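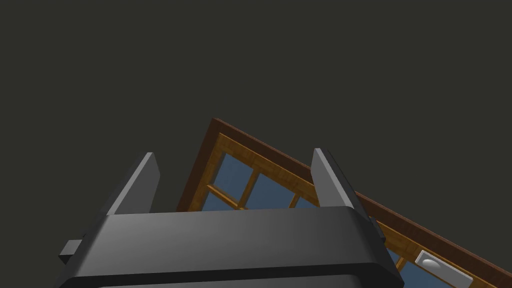
Cosgrove Shield

The Cosgrove Shield is an amateur women's soccer competition played every year among the river towns of Iltow, Tamari, Cosgrove and Selell. It is a small competition by any measure, with four clubs taking part and no promotion or relegation to worry about, but it has been going long enough that many of today's players grew up watching their mothers and aunts play in it, and it holds a fond place in the life of the district. The Shield is often mixed up with the Cosgrove Plate, a preseason event for youth sides that borrows the same ground and, in some years, a good many of the same referees.

Background

Women's soccer in the district began as a string of friendly matches between Iltow and Tamari, usually arranged over the phone and played on whichever field had been mowed most recently. Cosgrove joined once it had enough players to stop borrowing a goalkeeper from Tamari, and Selell followed a season later. The clubs agreed that a proper prize would give everyone something to play for through the colder part of the year, and a hardware store in Cosgrove put up the wooden shield that gave the competition its name. The original is still presented to the winners, although the little plates bearing the names of past champions have spilled over onto the back.

Format

Each club meets the others once at home and once away, with the usual points for a win or a draw. The top two sides then go through to a final at Cosgrove, whose ground has the best drainage and by far the largest parking lot. Teams level on points are separated by goal difference, then by goals scored, and then by the result of the matches between them.

Most of the rules are the ordinary rules of the game, with a few local habits kept on out of affection as much as need. Each team may name 4 substitutes, and a player who has come off may go back on, which is a great kindness to the smaller clubs late in the season. Halftime lasts 20 minutes (longer than players elsewhere may be used to) so that supper can be served in the clubhouse without anybody missing the restart. Extra time is not played in the final. A drawn match goes straight to penalty kicks.

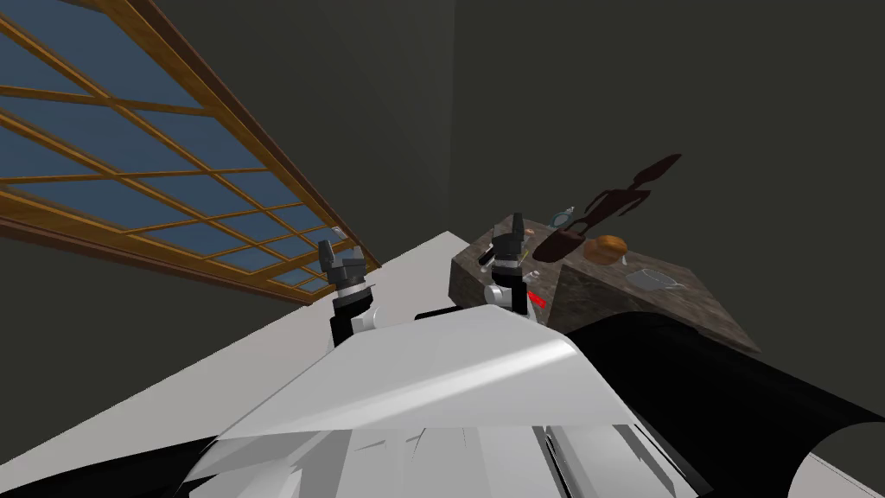

Notable matches

The game people still bring up most often is the final between Tamari and Selell that finished 4-4 before Selell won on penalties. Tamari had looked comfortable at the break and were well ahead, but Selell kept sending long balls toward the far post, where the wind was doing strange things, and drew level with the last kick of normal time. Bronwyn Rewi, the Selell captain, scored the equalizer and then took the deciding penalty as well, and she later coached the club for several seasons. The match ball is kept in the Selell clubhouse, a good deal flatter than it once was.

Iltow's unbeaten season is also warmly remembered, in Iltow at least. The side drew more matches than it won and reached the final mainly through its stubborn defending, then beat Cosgrove there by a single goal from a corner. 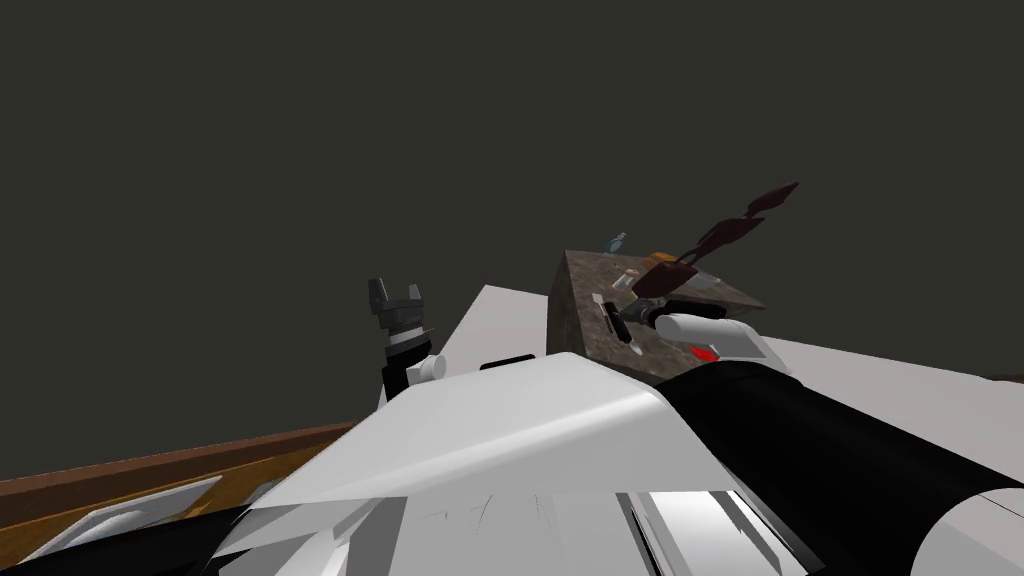 White forearm and black arm segment in front of a dark gray wall.

Rivalries

Iltow and Tamari share the oldest rivalry, and their meeting at Iltow tends to draw the biggest crowd outside the final. Cosgrove and Selell are friendlier neighbors, having shared a training field for years while the one at Selell was being leveled and reseeded.

Season and registration

Registration opens in February, and the clubs meet soon afterward to settle the fixture list. Players may register with only one club in a season, though a goalkeeper may be loaned out for a single match if both captains agree before kickoff.

See also

Cosgrove Plate
Selell Recreation Ground
Women's soccer in Tamari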